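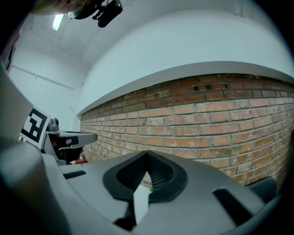
Gonddale: The Complete Series (Blu-ray, Region B)
Distributor: Jolik Home Entertainment
Catalogue status: In stock
Page updated: 21 May 2023

Gonddale is a serial family drama set in the river town of the same name. It follows the Tunstall family, owners of the local ferry line, from the sale of the business to the custody hearing in the last season. This set collects every broadcast episode in original airing order, with the feature-length finale restored to a single programme. Repeats divided it in two.

Specifications
Total running time: 3,759 minutes, excluding extras
Finale running time: 146 minutes
Video: 1080p, 16:9, colour
Audio: English DTS-HD Master Audio 5.1; English 2.0 commentary on selected episodes
Subtitles: English for the deaf and hard of hearing
Packaging: rigid slipcase, one keep case per season
Print run: 1,982 numbered copies

Changes from the DVD release
The DVD edition replaced several songs in the first season. The original cues have been relicensed and reinstated, including the track over the wedding episode's closing montage. The "previously on" recaps, dropped from the DVDs, can be switched on from the setup menu. Flash-forward sequences in season 2 have been regraded to match the broadcast masters, and are noticeably cooler than on the earlier discs.

Extras
Deleted scenes, by episode
Writers' commentary on the pilot, the separation episode and the finale
Location featurette, filmed in Dultville
Original network promos
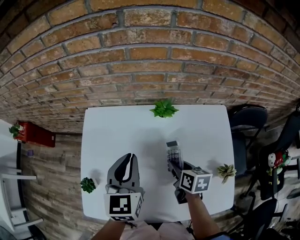
Does the set include the Dultville spin-off?
The spin-off is sold separately. Only its crossover episode appears here, placed in airing order within the final season.

Playback
Discs are locked to Region B and will not play on an unmodified Region A player. No digital copy is supplied. The slipcase number is assigned at packing and cannot be requested. Faulty discs are replaced individually; quote the code printed on the inner ring of the disc when lodging a claim.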